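Skamora Shared Workshop – Evening Course in Home Robot Building
Handout 5: Hands, reach, and working at a counter

Welcome back, everyone, and well done on getting through the wiring chapter, which I know was a long one (it was long to write, too!). From here on we stop treating the robot as a pile of parts on a bench and start thinking about it in a room, with furniture in the way.

Before you read on, please have your notes from Handout 4 beside you, especially the page where you wrote down your shoulder height and the length of each arm segment. If you lost that page, measure again. It takes a few minutes and you'll want the numbers all evening.

Where to put the robot

Most of us start out by parking the robot much too close. It feels right, the way you'd walk straight up to a counter yourself, but an arm folded up tight against its own body has very few ways left to move. Stand it back until the elbow is open a little more than a right angle with the hand over the front edge of the counter. Then check both arms, one after the other, and write down where each one runs out of reach. Last October a good half of the class skipped the second arm and had to start over, and I include myself in that half.

If you are using the Bremell stand from the workshop cupboard, lock both feet before you power up. The older one has a stiff lock on the left side and needs a proper push.

Gloves

We've talked about gloves before, but a few of you missed that evening. A thin glove with a bit of grip on it helps a metal hand hold on to smooth things like cups and bottles, and it keeps crumbs and toothpaste out of the joints. Buy a size larger than you think. A tight glove pulls the fingers closed, and then you'll spend a whole evening hunting for a fault in the Younis controller that was never there. Ask me how I know.

First exercises

Start with the hand open above the counter, and just hold it there. Watch for drift. If the hand sinks, go back to the shoulder settings before you try anything else.

Next, bring the hand slowly to the counter's edge and stop short of it. Do this 5 times at the slowest speed. In the Plusska program that is the setting marked 200, and please leave it at 200 for now, even if it looks painfully slow – it is supposed to.

After that, pick one light object, a plastic cup for instance, and practice coming up beside it without touching. Closing the fingers is for next time.

Cables and water

A bathroom is a lovely place to practice because everything has a fixed spot, but it does call for some care. Keep the faucet off, keep the power supply well away from the basin, and plug into a protected outlet. Route your cables along the wall where you can, and look at them again whenever the base has been moved. I still walk around mine with a cup of coffee in hand before every run, checking each plug.
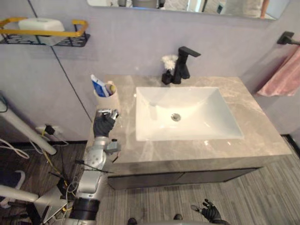 For next time, bring your reach notes for both arms and one small object from your own bathroom that you wouldn't mind seeing dropped. We'll meet in room 2 as usual, and the kettle will be on.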